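Fomberg Parents and Carers Board > Toys, Play and Learning > Shape sorters: too early, too late, or pointless?

Thread started 24 November 2025

umbrella_stand
My daughter is 17 months and her nursery has put "working on shapes" on her sheet. At home she has no interest. She picks up a piece, bangs it on the table, puts it in her mouth and walks off. My mother-in-law says all of hers could do a sorter at a year old. I'm not very worried but I would like to know what other people found. Is there any point in me sitting down with her every day to practise, or do I leave it in the box until she's two?

Also, is the flat kind easier than the bucket with a lid? We have the bucket.

tealeaf82
Leave it out, don't practise. Mine ignored his for months. He did the circle one morning while I was on the phone and then did nothing but the circle until he was nearly two.

Flat is easier, in my view. With a bucket they have to hold the lid steady, and the piece vanishes when it goes in, so they can't look at what they've done. Some like the vanishing though.

Gravelpit
Disagree with leaving it. Ten minutes a day of sitting with them did wonders here. You don't have to make it a lesson. I took all the pieces away apart from two and we did those two until she was bored of them, then swapped one. By 20 months she had most of the set.

Children don't learn things by having them on a shelf.

tealeaf82
She might have had most of the set by 20 months anyway. You can't know.

Gravelpit
And you can't know yours wouldn't have been quicker with some help.

north_landing
I work in a nursery in Bretudville, baby room and then toddlers, eight years in all. "Working on shapes" on a sheet at 17 months means there was a sorter out on the mat that week. Please don't read it as a target. We have children who go at it from 14 months and children who never touch it and do jigsaws at two and a half without any trouble.

On flat or bucket, we use both. The flat ones we have are thick with the shapes cut into the top. I like them for the younger ones because they don't slide about much and they're quiet when they get thrown, and they will get thrown.

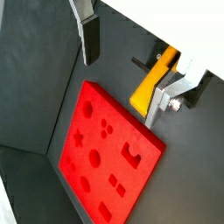
The circle and oval tend to go first because the turning matters less. A circle fits whichever way round it is. A star has five ways of going in and a lot more ways of nearly going in, and that is where the temper starts. If she gets cross, put the star away for a month.

One thing I'd say against foam is teeth. Anything with bite marks in it goes in the bin here, so check yours over now and then.

umbrella_stand
Thank you, that is useful. I hadn't thought about the turning. The bucket has a star and a cross and not much else that's simple. Might put the lid away and let her drop things in the bucket.

Chu_and_two
Dropping things in the open bucket is exactly right at that age. We did it with pegs and an old milk powder tin. It cost nothing and it lasted longer than any of the toys we bought.

I'd be careful with very small pieces if she's still mouthing everything. Check the age on the packet.

Wexcombe
Am I the only one who thinks these are dull? I've got three and not one of them played with a sorter for more than five minutes. They learned shapes from biscuits and road signs. The local selling page has 200 of the things at any time, and most of them look as if they've never been used.

Gravelpit
Five minutes is a long time for a toddler.

Wexcombe
Fair. Still dull.

north_landing
Wexcombe is right that you don't need one. The sorter isn't really about knowing the names of shapes. It's looking, turning the wrist and trying again. Posting letters does that. So does putting lids on pans.

Where I part company with Gravelpit is taking the child's hand and steering it, if that's what "help" means. We were told off for doing that when I trained. You end up with a child who holds the piece up and waits for you.

Gravelpit
I didn't say I steered her hand. I turned the board round sometimes so the hole was facing the same way as the piece in her hand. That's all.

north_landing
Then we agree. Turning the board is good. We do it too.

tealeaf82
Can I ask about the harder cut-outs? Son is now two and three months and has moved on to his cousin's old set. He gets the hexagon in most of the time but treats it as a circle and just pushes until it goes. Do I correct him?

north_landing
No. If it goes in, it goes in. He'll notice the corners when he has one that won't be pushed. Hexagons with soft corners are very forgiving. The ones that catch them out are the odd cut-outs with several circles grouped together, as they look for one circle piece and try to put it in the wrong hole.
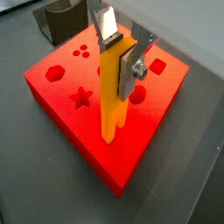
Order we bring shapes out in, since a few people have messaged me to ask

1. Circle on its own, for as long as they like.
2. Circle and square together. Let them get it wrong.
3. Oval, or a triangle if your set has no oval.
4. Hexagon.
5. Star, cross and anything with a fancy outline. There is no hurry for these, and plenty of ours are past two and a half.

Wexcombe
Saving this for the next one, who is due in June. Will still be using biscuits.

Chu_and_two
The Umum toy library lends sorters for a month at a time if anyone wants to try a flat one before buying. Take the whole bag back, they do check for missing pieces.

umbrella_stand
I'll have a look at the toy library. Update for those who asked: lid off, bucket on the floor, and she put her shoe, two blocks and my keys in it. I've told my mother-in-law she is doing shapes.

Thread viewed 2,897 times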